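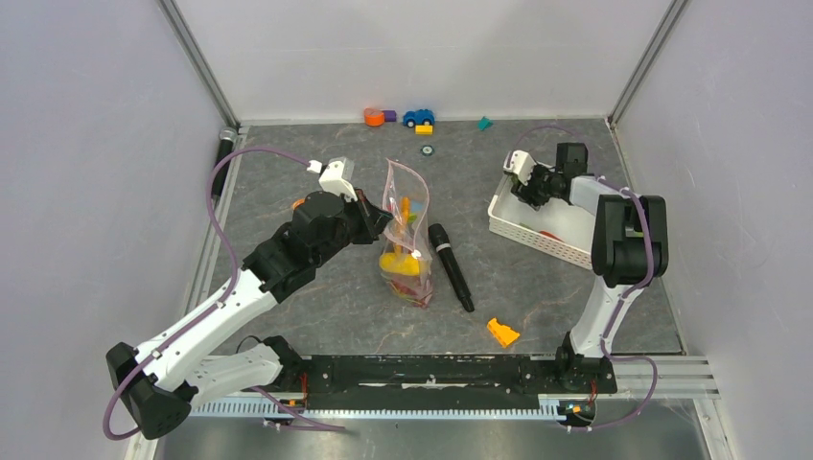 Can Werkance plan for two arms at once when they share one table?
The planner treats both arms as a single system, so every motion is checked against the other arm, the table and the walls before it is sent to the controllers.

Werkance Planner 3

Werkance is motion planning and control software for two-arm tabletop cells. It takes in the camera streams, builds a model of what is on the table, and sends joint commands to both arms on one clock. It was written for sorting and packing work with mixed small items, where the next object is rarely the same shape as the last one.

Perception

Each wrist camera feeds its own detector, and the results are merged into one table map. Soft and see-through items are the hard cases. A clear bag with toys inside is kept as one object with an uncertain outline, and the gripper approaches it at reduced speed. Items seen through the plastic are not offered as grasp targets until the bag has been opened or moved.

Containers are handled as zones. A white basket at the side of the table can be marked as a drop zone, and the planner then works out an entry path over the rim for whichever arm is closer.

Planning

Reach limits, joint limits and cable slack are set once in the cell file. Cable slack is worth the extra minutes – a path that is fine for the links can still pull a camera cable tight across the wrist. If both arms need the same space, one waits and the order is written to the log.

Control

Commands go out at 400 Hz. If an arm stops answering for 13 ms, both arms hold position and the operator gets a message naming the joint. Restarting from a hold takes 2 confirmations in the console.

Tools included

Zollent, the log viewer, plays back camera frames next to planned and measured joint positions. Montes is the cell editor, used for tables, walls, rails and baskets. Vulwood runs a saved task list against a simulated cell and reports any plan that changed after an update.

Licensing and support

One license covers one cell with two arms. Offline use is supported. The version 3 cell file format is different from version 2, and Montes converts old files when they are opened. Keep a copy of the original.

Setup questions go to Yusri Hutapea in integration support. Please attach the cell file and the latest Zollent log. The next update is planned for November.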